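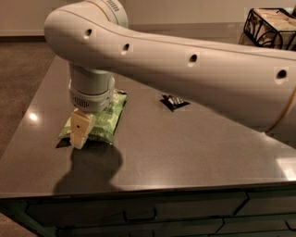

Vol. 14, No. 45

To: floor-ops list
From: Rhun Ellis
Subject: Re: Break room counter and the arm

Kiều Lương wrote on July 15, 2019:

> I read the Plimano notice twice and I still can't tell what happens to the four hours a week I get for stocking the Gruvton break rooms. Is the arm taking those, or am I minding the arm for those hours? Also, who do people go to when the snack they want isn't out?

Kiều, thanks for asking on the list. Three other people wrote to me off it with the same question.

Your hours stay on the schedule through January. I have that from Gilberto Lozano in writing. What changes is the work inside them. The arm handles setting out and clearing at the counter. You keep ordering, receiving, date checks and the storeroom. Gruvton goes through 400 packaged items in a normal week and 300 of them pass over that one counter, so it does take a fair amount of walking off you. After January I don't know, and I won't guess.
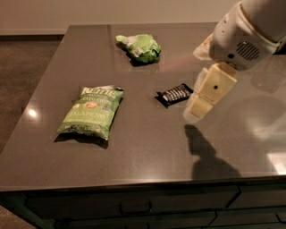
My own worry is the job codes. Stocking is paid under the general code, and watching equipment is paid under the technical one. If you're expected to stand by and step in when the arm has trouble, that's the technical code, even if it's only for part of a shift. The items themselves aren't hard for a person. A bag of jalapeño chips lies flat, a candy bar is small and dark, and a crumpled green bag has no set shape at all, and each one asks for a different grip. Whoever sorts out the misses is doing skilled work, and I've asked for it to be written up that way.

For missing snacks, people should use form 282 as before. Please don't ask Thu Tạ in the hallway. She runs the Daslow side now and doesn't see our orders.

Khôi Đinh will take questions about the arm itself at the next shift meeting. If you can't be there, send them to me first and I'll read them out.

Rhun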